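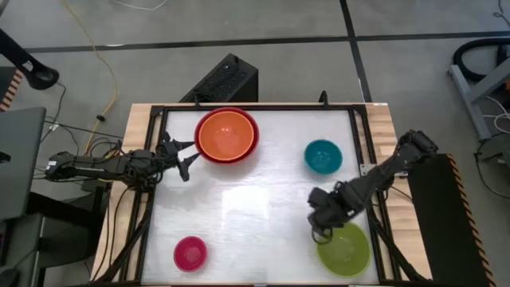 Momcombe Bowls: data card

Momcombe Bowls is a set of two-arm manipulation recordings used to study the order in which a policy picks objects when each object has to go inside another. The task is nesting a set of colored bowls, largest on the outside. It was collected for the Tratura project and is the data behind the ordering results in the Samitz report.

What is in it

The release holds 2316 recordings, of which 268 are kept apart for testing. Every recording is a teleoperated run with both arms on the table. Starting layouts differ in where the bowls lie and in how many are already nested. Some runs begin with an orange bowl inside a red one and the smaller colors spread over the work surface, so that a model can't get by on always starting from the red bowl.

Views

Each recording has an overhead view and a fixed view close to the tabletop. The overhead view shows bowl positions and both grippers. The low view is better for judging whether a rim is level, but the white surface is glossy and gives a reflection under each bowl. We left the reflections in. Models trained on the low view alone tended to close the gripper too low -- see the notes on failures.
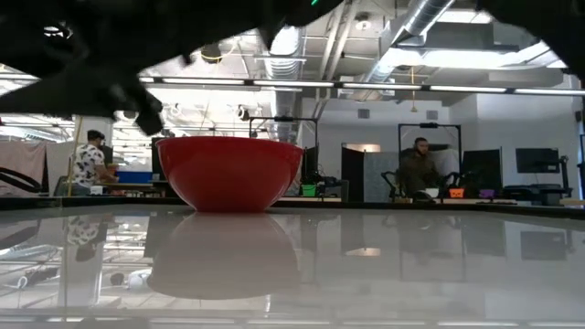 Momcombe, October 19, 2020

First public version. Changes from the June draft: the test split was redrawn by starting layout, and runs with a missing view were removed.

Method

We compared two ways of training the same network. The plain version predicts arm motion directly. The ordered version first predicts which bowl moves next and which arm should take it, then predicts the motion. Both were trained with 3 random seeds. The ordered version finished more of the test layouts, and most of the gain came from layouts with five or more loose bowls. With only a couple of bowls left to place, there was little to separate the two.
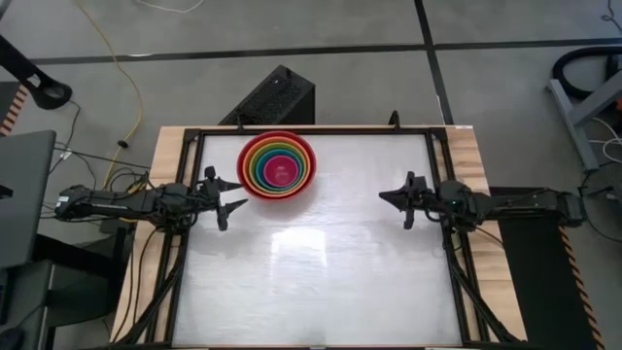

Nested set between the two grippers, overhead view.

Known problems

Glare on the work surface moves between recordings and can wash out a pale rim. Teal and blue are confused more than any other pair. People and lab equipment are visible in the low view, so please crop it before using it for anything other than training.

Order labels were added by hand after collection. Where both arms moved at once, the label goes to the arm that let go first.

Contact

Da-eun Won maintains the labels and the split files. Loading code is in the Yoon tools folder, along with the script that checks for missing views.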